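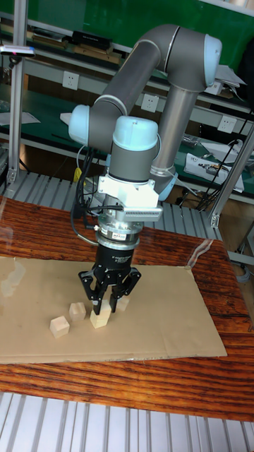

Photo: Heidrun Camenzind

Posted October 7, 2022 by Heidrun Camenzind

Hello all! I have a bag of 100 little natural wood blocks for my granddaughter and I'd love to leave them unpainted – the plain pale wood is so pretty. My trouble is the table. It's a nice old one with a reddish-brown grain, and I worry about scratches when she stacks and drops things. I've put down a big flat piece of cardboard, but is that enough? It's getting creases already.

Xóchitl Tovar

Cardboard is just fine, and I've used it for over 13 years with my own bunch! Flatten the creases under some heavy books overnight, and sweep the crumbs out from under it now and then, as grit is what really scratches a table.

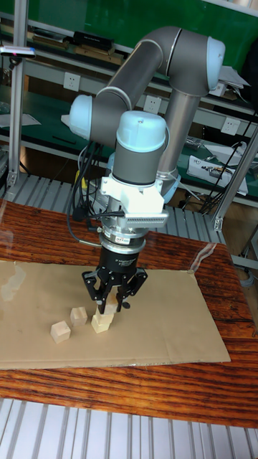
If a tower keeps leaning, try building away from the creases – even a small ridge will tip a cube. For the blocks themselves, a barely damp cloth and a good airing is plenty.

Villaseñor

felt works too

Contact us | © Hevness Community Help | Back to top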